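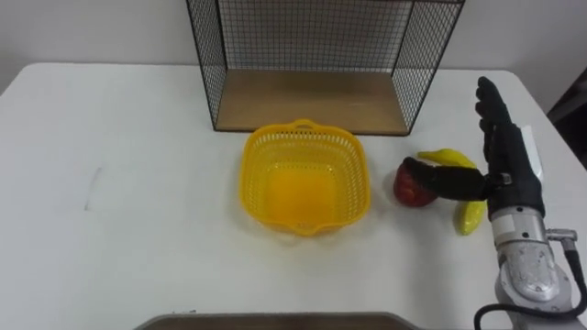

Talks > Home and Storage > Speaker notes > Does the basket help?

DOES THE BASKET HELP?
Speaker notes, Torunn Holmgren
Tilside evening series, August

Opening

Start without the title slide. Ask who bought a basket, bin, tray or rack this year. Wait for hands. Then ask who got rid of something so that it would fit. Fewer hands, I expect.

Say up front that I own too many of these things myself and that I'm not here to sell any. I'm a bit tired of being told that a kitchen counter is a personality test.

Main question for the evening: when you put fruit in a basket and the basket on a shelf, what has improved? I can think of cases where the answer is plenty. I can think of more where you've bought two objects to hold six other objects that were fine.

The setup on the table

Yellow plastic basket, holes all the way around the sides. Wire-mesh shelf with a pale wood base. Apple and banana, both toys. Use the toys when I get to the sorting part, and leave the shelf board bare until then so people can see how much room it takes up with nothing on it. Let them look at that for a bit. I don't need to talk over it.

Point to make with the basket still empty: it looks tidy. Empty storage always looks tidy, and that's how it gets sold. The catalog shots I went through from Palumbo and Kustosero show baskets with either nothing in them or three perfect lemons. I have never in my life had three perfect lemons.

The survey (keep this short)

The Tudard household survey had 333 replies. People were asked whether a new organizer had made a room easier to keep in order. 118 said yes after the first month. Then read out the follow-up question, the one about whether they could say what was in it. I don't want to lean on this too hard. People chose to answer, they had already spent the money, and "easier" can mean anything. If someone in the audience quotes it back at me as proof that baskets don't work, say no, it doesn't show that either.

Skip the bar chart if we're running late. It's an ugly chart.

Sorting part

Invite one person up. Ask them to put the fruit away. Don't say where.

Most people will go for the basket first and then stop, wondering if the basket is meant to go on the shelf. Ask the room what they'd do. There is usually an argument here and it's the best part of the talk, so let it run – five minutes, more if they're enjoying it.

Questions to throw in if it goes quiet:
Would you still do it this way with real fruit in a hot kitchen?
Does the banana go in with the apple? (Somebody will know about ripening. Let them have it.)
Who in your house would put it back in the same place tomorrow?

That last one matters most to me. A system that only one person in the house understands is a hobby. Fine to have a hobby, but don't get mad at your kids for not sharing it.

On holes

Side note, cut if needed. I get asked about open sides versus solid sides. The claim for holes is air. I believe it for onions and wet bath toys. For an apple that gets eaten within a few days I doubt anyone could tell the difference, and crumbs fall through. What open sides do give you is a look at what's inside without lifting anything down. I'd pay a little extra for that. Mesh on a shelf, same story, plus it's a pain to dust. I use an old paintbrush.

What I'd keep

Be fair here. Last time I got a comment card saying I sounded like I wanted everyone to live out of a cardboard box.

A basket with a handle is good if you carry it. From counter to table, from car to kitchen. If it never moves, the handle is decoration.

A shelf is good if the stuff under it is stuff you use. Otherwise you've made a cave.

Try it for a month with a baking dish or a shoebox lid before you buy. If you haven't missed the lid when somebody takes it away, you have your answer, and it cost nothing.

I added up my own receipts for this talk, going back to when we moved in. Around 1080 dollars, on containers. Say the number slowly. Then say that I still couldn't find the can opener this morning.

Questions

Repeat each one into the mic, the back row complained. Don't get drawn into labels – there's a separate talk for that and I have stronger views than is good for anybody.

Toys back in the tote before people leave. The apple went missing last time.

14 comments | 52 shares

Contact | Tilside evening series | Back to top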